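Villalba shoe tidying set: read me first

Version 4, 2021-12-22
Maintained by Nélida Quezada and Jaanus Kalniņš

What is in the set

Pictures of everyday shoes and the place where they are kept. The subject is putting shoes away in an ordinary room - picking up a shoe, setting it on a rack, pairing it with the other one. There are 56 folders, one for each tidying session. Boots and sandals are in the Mallia set and are not repeated in this one.

Shoes and racks

All the shoes are used. Worn linings, frayed laces and small holes are left as they are, and the shoes are not cleaned up for the pictures. Racks are listed by number of tiers and by what the tiers are made of.

Grey knit trainer with white laces and a navy collar; three-tier black metal rack with rod shelves, on a wood-grain floor.

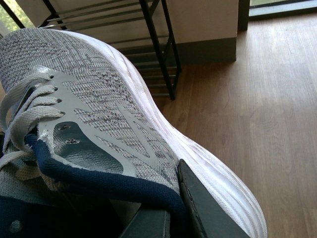
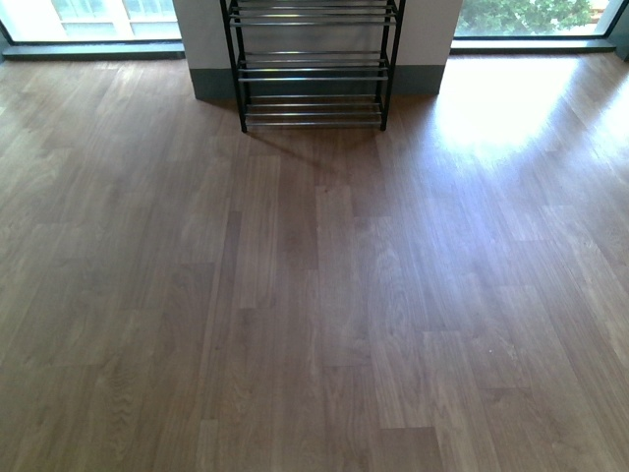

Labels

Each folder has a plain text file with one line per picture. The fields are:

item (shoe, rack, floor, other)
colour (main colour first)
wear (none, light, heavy)
tier (top, middle, bottom, or blank if the shoe is not on a rack)

Wear is judged by eye. Joaquín Saavedra labelled folders 1 to 33 and Nélida did the rest, so expect some drift between light and heavy.

Known problems

Folder 52 has no tier labels.
Navy and black are mixed up in several of the October folders.
Left and right shoes are not told apart.

Corrections

Send the folder number and the line to Jaanus. Fixes go into the next version.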